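Reviews » Workshop Reading » Grosico Bench Rules for Small Grippers

Grosico Bench Rules for Small Grippers, reviewed by Abundio Esquivel

April 2020

Grosico sells this as a laminated booklet, 59 rules for anyone running a two-finger gripper near household goods. It costs 8 dollars and smells like a new shower curtain.

The first five rules are the best. Clear the table to what the task needs. Keep soft packets away from the fingers. Write down the speed limit before you start, and stick to it when you get bored. I have broken all of these, the last one most often.

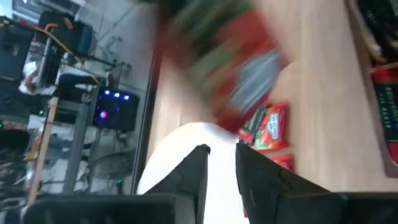 Grocery handling at the bench, red sachets and what looks like white dishware within reach.

Rule 12 says packages should pass over dishware "at a considerate pace," and leaves considerate to your conscience. Braulio Palacios wanted a number. He wrote to Grosico and got back a second booklet.

The cabling section is three pages on where a cord should go and none on what to do with the ones you already have. The stop button chapter is short and blunt, and I'd pay the 8 dollars for it alone.

Three stars out of five. Wipes clean.

Related reviews
Lirkitz Finger Pads, Second Set
Avholm Folding Bench
Ko Stop Button: Big, Red, Fine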